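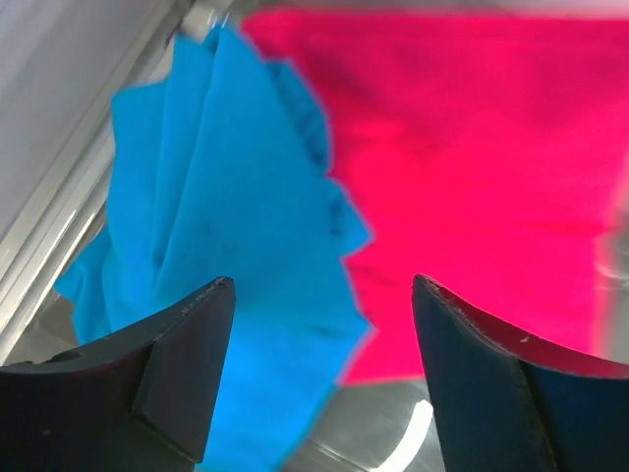

Two Pieces of Fabric and a Table

I got to the Gunby fabric swap at the worst possible time, right when everybody was hauling in bags, and the woman who runs it waved me over with a pair of scissors. "Grab a chair if you can find one," she said. "I can talk and cut."

She started the swap with 2 bolts of cotton left over from making curtains. "I didn't want to throw it out and I sure didn't want to store it," she told me. Now it fills a hall on Thibodeaux Street every other Saturday, and she still brings most of the tables over in her own van (it takes 4 trips, and she has the back to prove it!).

I asked what goes first. "Solids. Always solids. People fall in love with a print and then go home and remember they need something to go with it." And what never goes? She laughed so hard she had to put the scissors down. "Brown corduroy. I've got a box of it that's older than my kids."

My own bag was mostly flannel, and I was a little embarrassed about how wrinkled it was. She didn't care one bit. "Wash it, that's all I ask. You can iron it at home or not at all."

She'd like to add a beginners' table in April, mostly hemming and buttons. I went home with more than I brought, including some of the corduroy.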